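社团的仿真作业拖到八月才算开了头。题目是双臂整理工作台:桌上放一堆工具和木块,两条机械臂要把它们归到指定的位置。我们组叫 Resico,名字是 Eetu Keskinen 起的,他负责控制部分,我负责场景和抓取点。
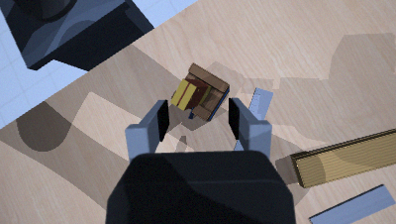
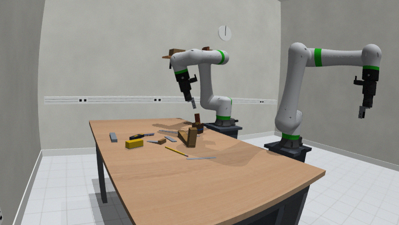
*同一张木桌的两个视角,都是仿真渲染*

先说场景。桌子、墙和地砖是上一届留下的,我只换了桌面上的东西,有铅笔、黄色的方块、一把木柄的凿子类工具,还有一个木头的 L 形支架。支架最麻烦,最早那版碰撞体我偷懒用了一个大方盒,夹爪还没碰到它就被弹开。后来拆成2块板分别做,才正常一些。

近景看着比全景乱得多。影子一层压一层,木纹又很明显,我们用颜色做分割的那段代码经常把阴影边缘当成物体。Eetu 想把灯光调平,我没同意,比赛那边的评测场景光照是随机的,现在省事以后还得补。最后折中了一下,训练时随机换灯光,调试时固定一盏。

控制这边,两条臂暂时是轮流动的,一条动的时候另一条停在桌外等。同时动的版本写过,在中间区域老是互相让路,让着让着就超时了。指导老师 Meirion Craddock 看了以后建议先按区域分工,左边归一条,右边归一条,中间的东西谁先空下来谁去拿。还没写完。

数据目前录了1496条轨迹,能用的大概200条。剩下的多半是夹爪张着下去,位置偏了一点,把东西推走了。细长的物件尤其难,铅笔一推就滚。我试过降低下压速度,有点用,但一条轨迹要多花3秒,录起来很慢。

日志格式也改了一次,旧的脚本读不了新文件,转换脚本放在组里共享盘的 Stalmont 目录下,要用的自己拿,记得先备份。

星期日下午继续在机房弄,先把铅笔的摩擦系数重新调一遍,再看分区那部分代码。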